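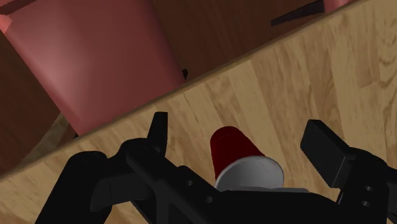
周六,晴,室温偏高

上午把 Durnorel 的煮水记录重新誊了一遍。旧本子受潮,铅笔字有几页已经洇开,第二栏的数字要对着窗户才能认。誊完核对,漏了一行,补上。

水的问题基本清楚了。楼里的自来水硬度偏高,煮沸后壶底有白色沉淀,茶汤表面浮一层薄膜,颜色发暗。之前一直归咎于茶叶,换过两种,膜还在。上周改用滤过的水,膜消失,汤色明显变亮,但香气也弱了一截,喝起来偏空。滤芯可能把矿物质去得太多。今天试的是掺兑:滤水三份,自来水一份。膜几乎看不见,涩味回来一点,可以接受。下周试四比一。

温度方面,今天固定在 85 度。Shao 的绿茶包装上只写“不宜沸水”,没有给数。上次用刚开的水,叶底发黄,苦味在第二口就出来了,第三泡已经没有内容。85 度这一组,第一泡偏淡,第二泡最好,第三泡还能喝。每泡之间壶盖打开,不闷。这一条以前没有记,以后列入固定条件。

投茶量 6 克,用小秤。秤的零点会漂,放上空碗以后要等读数稳定再清零,否则误差可以到半克。对 6 克来说半克不算小。考虑换电池再看,如果还漂,就是传感器的问题,不值得修。

午后去 Usura 退那只保温壶。标称保温性能与实测差距太大,灌满开水,盖紧,下午再量已经不能泡茶。店员要求出示小票,小票在,编号 643,字迹还算清楚。手续不复杂,填一张表,签字,款项原路退回。顺便看了他们的陶壶,出水口做得粗,断水肯定不利落,没有买。

回来路上在 Darkau 门口的旧货摊翻到一本讲水质的小册子,出版年份那一页缺了。里面关于暂时硬度和永久硬度的一节写得比网上的清楚:煮沸能去掉的只是碳酸氢盐那一部分,硫酸盐留在水里。照此推断,久煮再静置,取上层清水,也许能省下滤芯。静置多久没有说,得自己试。先定 10 分钟,不行再加。

晚饭后做了一次静置。煮沸,关火,计时 10 分钟,用勺从上层舀。水面仍有细小白点,沉得不彻底。泡出来的茶有膜,比直接用自来水时薄。结论暂缺,一次不算数。明天把静置时间拉长,其余条件不动,投茶量和温度照旧。

另:壶底的垢用柠檬酸处理,一小勺,加水煮开,放到凉,倒掉,再清水煮两遍。第一遍倒出来还有酸味,第二遍没有。处理以后烧水的声音变小,烧开的时间似乎也短了,没有计时,不下判断。

杯子的影响一直没有单独测过。厚壁杯吸热多,倒进去温度先掉一截,入口时已经偏凉。应当先温杯,或者干脆换薄壁的。记在待办里,排在水的后面。

待买:滤芯一个,电池一对,柠檬酸一袋。Shao 的茶还剩半罐,够用到月底。

睡前不再喝,昨晚第三泡喝得太晚,醒了两次。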